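Jetley Wall Rail System
Installation Guide, Section 4: Fitting Shelves and Drawer Units

Read this section after the top rail and uprights are in place (Section 3). Shelves and drawer units can be fitted by one person. The Pornent double hanging frame needs two.

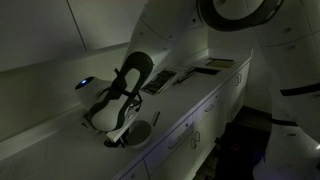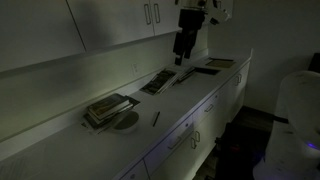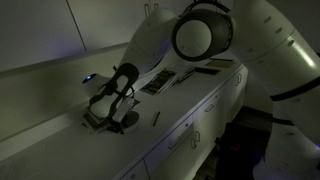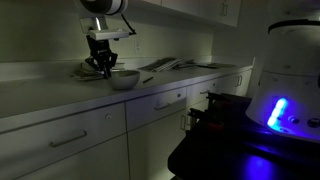
4.1 Before you start

Check that every upright hangs freely from the top rail and touches the wall along its full length. If an upright stands away from the wall, go back to step 3.6 and adjust the spacer. Do not force it flat with a screw.

Tools needed for this section:
Rubber mallet
Level
Tape measure
No. 2 cross-head screwdriver
Pencil

4.2 Fitting the brackets

1. Mark the height of the lowest shelf on the left upright. Allow at least 362 mm above the floor if a drawer unit will stand underneath.
2. Count the slots from the bottom of the left upright to your mark. Use the same slot number on all other uprights.
3. Hold the bracket at a slight upward angle and push both hooks into the slots.
4. Lower the front of the bracket until it is level, then tap the top edge once with the mallet. The hooks are seated when the back plate is flush with the upright.
5. Lay the level across each pair of brackets. A difference of more than one bubble width means that a bracket is in the wrong slot.

NOTE: Brackets marked L and R are for end positions only. Unmarked brackets fit anywhere.

4.3 Fitting the shelves

1. Place the shelf on the brackets with the finished edge facing out.
2. Slide the shelf back until the rear lip drops behind the uprights.
3. Press down over each bracket until the clip engages.
4. Fit the locking screws from below. Tighten by hand only.

CAUTION: Do not use a power driver on the locking screws. The threads strip easily and the shelf will then have to be replaced.

Wire shelves (Lewis finish) have no rear lip. Fit one wall clip for each 200 mm of shelf length, and place the first clip 70 mm from the end.

4.4 Fitting a drawer unit

1. Remove all drawers. Pull each one out to the stop, press both release levers and lift.
2. Hook the empty unit onto two adjacent uprights. The unit will not fit across three.
3. Turn the safety catch on each side to LOCK.
4. Refit the drawers from the bottom up.
5. Open and close each drawer twice over its full travel. If a drawer rubs, loosen the front plate, move it by up to 2 mm and tighten again.

WARNING: Do not open more than one loaded drawer at a time. Do not let children climb on the drawers or brackets.

4.5 Load limits

The limits for each shelf depth are printed on the underside of the shelf. They apply to an evenly spread load and to uprights fixed into studs. If any part of the top rail is held by hollow-wall anchors, halve the printed limit for that whole run.

The maximum load for one upright is 135 lb, including the weight of shelves, drawers and hanging rods.

4.6 Moving a shelf later

Unload the shelf and remove the locking screws. Lift the front edge to free the clips, then draw the shelf toward you. Tap the brackets upward from below to release the hooks. Clips that have been removed more than three times should be replaced. Order clip pack W from Warulbridge parts service and give the color code from the carton label.

Continue with Section 5, Hanging Rods and Baskets.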